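Wooden worktop

A wooden worktop is a flat working surface made of solid timber, used in kitchens, sculleries, workshops and shops. Most are built up from long strips of wood glued side by side, because a single wide board tends to cup as the air in the room changes. The strips may run the full length of the top or be joined end to end from shorter pieces.

Timber

Beech, oak, maple, ash and birch are the usual choices in northern Europe. Beech is even in colour and fairly cheap. Oak is darker and resists damp better, but it stains black where iron or steel is left standing in water. Pine is softer and marks easily, though it is common in older farmhouse kitchens.

Strips cut from different parts of a log seldom match. One may be creamier and its neighbour greyer, and the difference grows less with age as the whole top yellows. Makers sort the strips into grades. The better grade is free of knots, while the cheaper allows small sound knots and swirling grain. Some buyers prefer the second for its looks.

Construction

Tops for home use are commonly between 25 and 50 millimetres thick. The edges of the strips are planed square, glued, and held in clamps until the glue has set. The top is then sanded and its edges rounded over. It is fixed to the cabinets through slotted holes, which let the wood swell and shrink across its width. A top screwed down tightly may split along a seam.

Finish and care
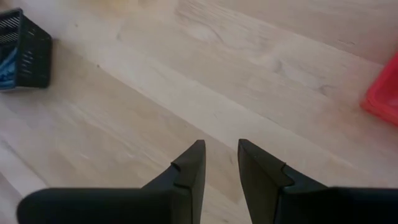

Oil is the most common finish. A new top is given several thin coats, each wiped off before it turns sticky, and another coat once or twice a year after that. Hard wax oil lasts longer between coats. Varnish gives a tougher skin but is difficult to patch once it has been cut through.

Daily cleaning is done with a wrung-out cloth and a little washing-up liquid. Standing water should be wiped up, especially near the sink and along the seams. Baskets, racks and trays are best lifted now and then so that the wood beneath them can dry and lighten evenly. Scratches and pale rings can be rubbed out along the grain with fine paper and the bare patch oiled again.

See also: Chopping board; Draining board; Linseed oil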